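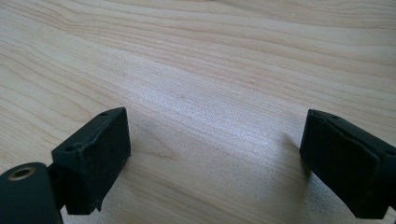
4. Open-Day Deployment

We ran the cup task in public on Monday, February 6, 2023, during the winter open day at the Sequeira hall. Until then only the two of us who wrote the protocol had ever held the Kititz gripper, and we were eager to see what new hands would do with it. The answer surprised us in the best way! Visitors queued for the table all afternoon, and by closing we had recorded 431 usable grasps from 35 people, most of whom had never touched a robot tool before.

Each visitor got a short introduction from Inês Arruda, then took the gripper and tried it freely before any recording began. We had planned to skip this free period to save time. Horácio Cordeiro argued for keeping it, and he was right – people opened and closed the fingers over the bare wood, got used to the reach, and asked sharper questions afterward. 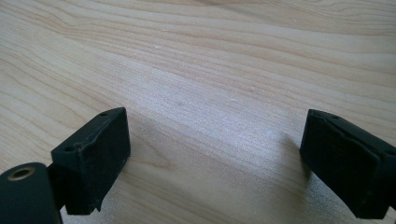 Several of those questions changed how we ran the rest of the day. A retired machinist wanted to know why the fingers should come in level with the table, and we had no good answer beyond habit. From then on we let visitors choose their own approach angle and logged it. Children tended to come in steeply from above, while adults more often started low and to one side. We had not seen this spread in our December pilot at Molau, where all operators were trained staff.

The task itself stayed simple. Visitors picked up a metal cup with the gripper, held it above the table, and placed it in the wire basket. They were free to grasp it wherever they liked, and many settled on the outer wall close under the rim.

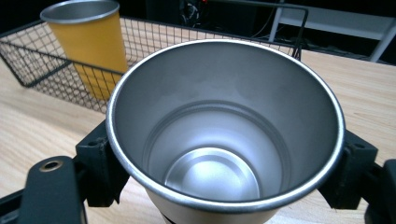

Figure 2. Steel cup held between the gripper fingers, with a yellow cup in the mesh basket behind it.

Recordings were transferred to the Plitell annotation tool the same evening. Grasps in which the visitor put the cup down and started again were kept as separate attempts, and we treat them separately in Section 5.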